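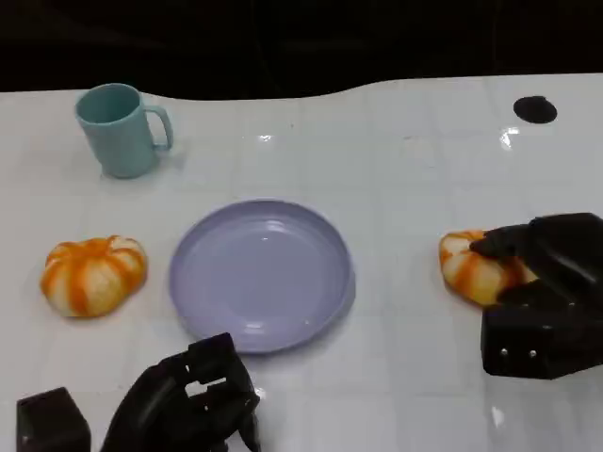
I spent most of Friday, June 17, 2022 in the teleop chair at Saltbridge, so this is mainly notes to myself.

We are teaching the robot to put a pumpkin on a plate. I wear the gloves, I move, the robot's hands move, and everything gets recorded. Later the recordings go to Nisreen Abou Jaoude, who trains on them. My target for the day was 30 good ones per hand.

The layout stays simple: a mug at the back left, a plate in the middle, a striped pumpkin on either side. The right hand does the right pumpkin. The left hand stays low near the plate so it doesn't end up in the way of the head camera any more than it has to.

The pumpkins are harder than I expected. They are squat, and the ribs push your fingertips sideways if you come down at the wrong spot. I did better once I reached over the top with the fingers first and brought the thumb in low, last. Odair Leite had told me to do it that way in the morning and I didn't listen – my first hour was mostly throwaways.

The other trouble is that you can't feel anything. You close your own hand on air and watch the screen. I kept squeezing too long, and the recordings had a dead second or two at the end of each grasp. Nisreen wants those trimmed, or better, not made in the first place.
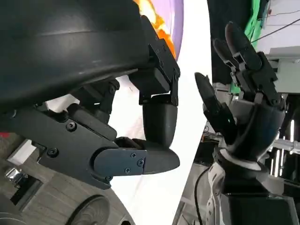
What I changed after lunch

I slowed down on the approach and sped up on the lift. I also stopped correcting small mistakes in the middle of a run. If the thumb was off, I ended the run, marked it bad and started over.

Stavros Psarras asked why we don't keep the messy ones, and it's a fair question. We do keep them, in a separate folder, and Nisreen may use the recoveries later. For this round she wants clean ones.

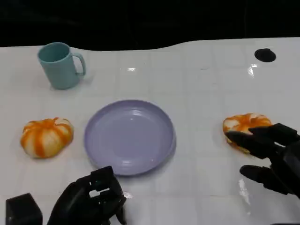
I also started holding the hand still for a moment before closing it, which made the start of each grasp easier to find when labeling. My shoulders were sore by four. The chair needs armrests, and I've put that on the list for Wistutlow along with a second pair of gloves in a smaller size.

On Monday I switch to the left hand.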